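Section 4. Panel state check before a data run

Written up from Seraina's notes plus what we changed in April. Applies to the Ostine rig and the Vincombe copy. If you're on the old Khamphan build skip to section 6, different panel layout.

What this section gets you: a labeled still of the cabinet front, taken from the head camera, that the state reader can score. Without it the run has no ground truth for lamp states and we can't use it in the results table.

4.1 Before you start

1. Power the cabinet at least 22 minutes ahead. Meter readings drift before that (or did on ours).
2. Room lights on, blinds down. Keep it the same for the whole set.
3. Arms in the parked pose, out of the head camera view. Check on the monitor, not by eye.
4. Load the Britix profile. The default one overexposes lit lamps and they all go white.

CAUTION: the cabinet is live during this check. Doors stay closed. Nobody reaches past the hazard tape while the robot is enabled, not even to wipe a lamp.

NOTE: lock exposure and white balance before you record. Auto exposure was behind most of the orange/red mixups in the first batch, see 4.4.

4.2 Framing

5. Drive the base up until the two front doors nearly fill the view. Seam just right of center is fine, we don't correct for that.
6. Tilt the head until you have the top lamp row on both doors and the bottom switches on the right door. Lose some wall if you have to.
7. Don't chase the label plates. The print is too small at this distance and the reader ignores it anyway. It goes by position in the layout file.
8. Hold still, take the still. Compare with the reference below, should be close, doesn't have to be identical.
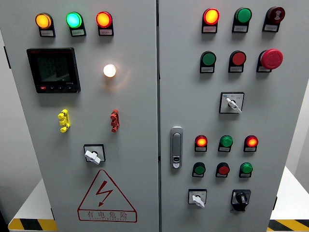
4.3 Labeling the still

9. Open the still in the labeling tool. Layout file loads by itself. If the boxes sit off to one side, drag the corner points, don't move boxes one by one.
10. Lamps get lit or unlit, nothing else. In the reference the middle lamp in the right door's top row is green and unlit. The reader likes to call that one lit, so look twice.
11. Single white lamp next to the meter: draw the box tight. The halo on the paint is not part of the lamp.
12. Rotary switches: label the handle direction as you see it. No guessing at what postion it stands for.
13. Mushroom heads: there are two on the right door. The big one in the second row is the emergency stop, the smaller dark red one above it gets its own class. Do not merge them.
14. Meter: mark the display window and leave the digits blank. Faint segments read badly from here and bad digits are worse than none.
15. Save. Second person checks. Malte or Laimutė, whoever is in.

NOTE: flush pushbuttons have no state in this version. Color only.

4.4 What the numbers mean

Current set is 2,996 labeled stills. Of those 999 are held out for testing, don't open that folder, don't "just have a look". Theresia reruns the scoring after every 100 new stills.

Where it stands: lit/unlit is good on the orange and red lamps. Unlit green is the weak spot, almost all the remaining errors are there. Locking exposure helped more than the bigger model did. Handle direction is OK on the white levers, poor on the black knob, low contrast against its housing. Notburga is trying a second still from lower down, no result yet.

4.5 If it goes wrong

Reader returns no panel: too far back, or tilted so the top row is missing. Redo step 6.

Every lamp comes back lit: wrong profile. Redo step 4, throw the still away.

Left and right door swapped: layout file is from the Vincombe copy and you are at Ostine or teh other way round. Reload, no need to retake.

Two labelers disagree on a lamp: leave it as unsure and write to Malte. Don't vote on it.

Next: section 5, button press trials. Keep the still open, you'll need the box coordinates.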